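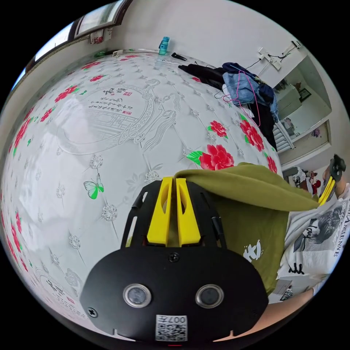
모집 > 생활 > 참여자 찾기

빨래 개는 거 좋아하시는 분, 저랑 같이 옷 좀 개실래요?

안녕하세요, 플롤사이드(Plolside)에서 작은 정리 모임을 꾸리고 있는 강추웨(Qiuyue Kang)예요. 집집마다 옷 개는 법이 왜 이렇게 다른지가 궁금해서 시작한 모임인데, 어쩌다 보니 '모시리츠(Mosiritz)'라는 이름까지 붙었고 이제는 같이할 분을 제대로 모집하게 됐어요. 지난번 모집 글은 조회수가 2,092까지 올라갔는데 정작 신청서 링크가 깨져 있었답니다. 그때 헛걸음하신 분들 정말 죄송해요! 이번엔 링크 대신 메일로 받습니다.

하는 일은 단순해요. 침실에서, 침대 위에 옷을 펼쳐 놓고 개는 거예요. 탁자에서 개면 안 되냐고 물으시는 분이 꼭 계신데, 저는 침대파예요. 넓고, 허리도 덜 굽히고(이건 침대 높이 따라 다르지만요), 다 갠 옷을 옆으로 쓱 밀어 놓기도 좋거든요. 특히 모란꽃이 큼직하게 그려진 흰 누비 커버 위에서는 올리브색 옷이 얼마나 잘 보이는지 몰라요. 붉은 꽃에 초록 잎, 나비에 한자 글씨까지 있어서 저는 개다 말고 자꾸 무늬를 구경하게 되더라고요.

다루는 옷은 티셔츠, 바지, 수건, 그리고 모두의 골칫거리인 맨투맨이에요.
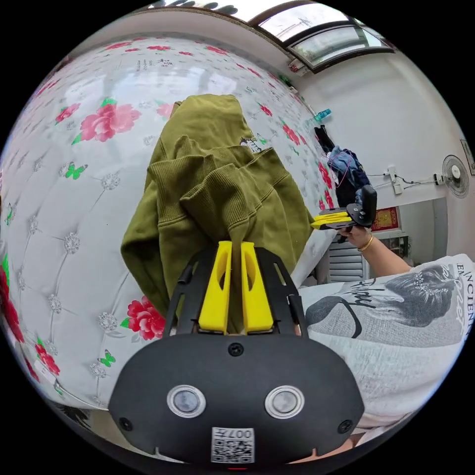
읽는 시간 3분

맨투맨 얘기를 좀 할게요. 소매랑 밑단에 시보리가 들어간 부드러운 니트 옷은 한쪽만 잡고 들면 소매며 몸판이며 다 겹쳐서 축 늘어지잖아요. 그래서 저희는 둘이 마주 보고 하는 방식을 자주 써요. 한 사람이 천을 잡고 있으면 다른 사람이 옆에서 소매나 밑단을 찾아 주는 거죠. 처음엔 서로 반대쪽으로 당기고 난리인데, 몇 벌 하다 보면 말없이도 손이 맞아요. 저는 그 순간이 제일 좋아요.

베셀라(Vesela Radulović) 씨는 소매를 등 뒤로 먼저 접는 쪽이고 저는 반으로 먼저 접는 쪽이라 둘이 만나면 꼭 한참 토론을 해요. 어느 쪽이 맞다고 정해 두지 않았으니까 집에서 하던 대로 오시면 됩니다. 돌돌 마는 분도 환영이에요!

이런 분을 찾아요
- 만 18세 이상, 한국어나 중국어로 편하게 대화할 수 있는 분
- 한 번에 두 시간 정도 서서 옷을 만질 수 있는 분 (중간에 쉬어요)
- 빨리 개는 분보다 천천히, 평소 하던 대로 개는 분
- 둘씩 짝지어 하는 게 괜찮은 분. 친구나 가족이랑 같이 신청하셔도 돼요

경력은 안 봅니다. 정리 자격증 있으시면 구경은 시켜 주세요, 궁금해요.

모집 인원은 8명이고, 2월에 오전 10시 조와 오후 2시 조로 나눠서 진행해요. 옷은 다 준비되어 있으니 빈손으로 오세요. 소매가 너무 넓은 옷은 자꾸 걸리니까 편한 반소매 차림이 좋고, 물은 각자 챙겨 주시면 감사하겠습니다. 참가비는 없고, 끝나면 근처에서 국수 한 그릇 같이 먹어요(이건 제가 삽니다).

신청은 메일로 이름, 원하는 시간대, 그리고 집에서 제일 개기 싫은 옷 한 가지를 적어 보내 주세요. 길게 쓰셔도 돼요. 500자까지는 제가 정말 다 읽습니다. 메일 제목은 '옷 개기 신청'으로 해 주시고요, 늦어도 이틀 안에는 답장드릴게요.

자주 오는 질문 하나만 더요. 침대 시트나 이불 커버도 개냐고들 하시는데, 이번에는 안 해요. 고무줄 들어간 시트는 저도 아직 자신이 없어서 다음 모집 때로 미뤘어요. 잘 개는 분 계시면 메일에 슬쩍 적어 주세요. 제가 배우러 갈게요.

검색어를 입력하세요 검색

새 모집 글을 메일로 받아 보시겠어요? 이메일 주소 입력 구독하기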